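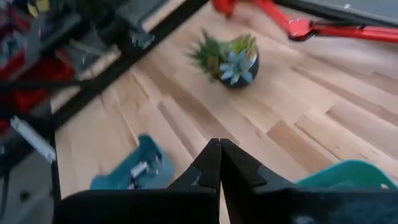

I'm Valter Eide, and I started Cundness after one too many afternoons watching people buy the wrong robot. We help small firms plan and budget for automation, from the first "could we even afford one?" chat to the day the thing is bolted down. Most people come to us with the price of an arm in their heads and not much else, so we talk a lot about the rest of it: the gripper (two plain black fingers will do for more jobs than you'd think), the table, the bins and trays, the cables, and somewhere to put it all. Even a potted succulent on the worktop is a fair thing to try picking up before you sign anything!

There are three of us, working out of a unit in Hirncombe. Sixten Kvam does the sums and I do the site visits, usually with a tape measure and a flask. We've now written budgets for 38 firms, from a bakery to a seed packer, and Sixten still does every one of them in the same enormous spreadsheet. He won't let me touch it – fair enough, I broke it in February.

We don't sell equipment and we don't take a cut from anyone who does. You pay £600 for a first plan, and that covers a visit, a list of what you'd need to buy and what it would cost to run over two years, including spare parts and training. If the answer is "wait a while", we'll say so and you keep the plan.

Fancy a chat? Ring before 4pm and you'll most likely get me. After that it's Sixten, and he'll want to know your floor space.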